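Blanket under the saddle for a long trail ride?

knaylor_trails
Doing the Traltow loop in January, first time out for 3 hours. One thick pad or two thin ones?

asante_k
One. Two thin ones slide on the climbs.

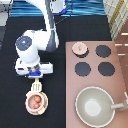 pappas_ev
Disagree – mine never slid in 600 miles. Check for dry spots when you unsaddle. For hoof dressing I'd carry a small round pot, like the cream-and-pink one on the black tabletop, in the saddlebag.

asante_k
Flat miles, though. Traltow climbs 2,000 feet.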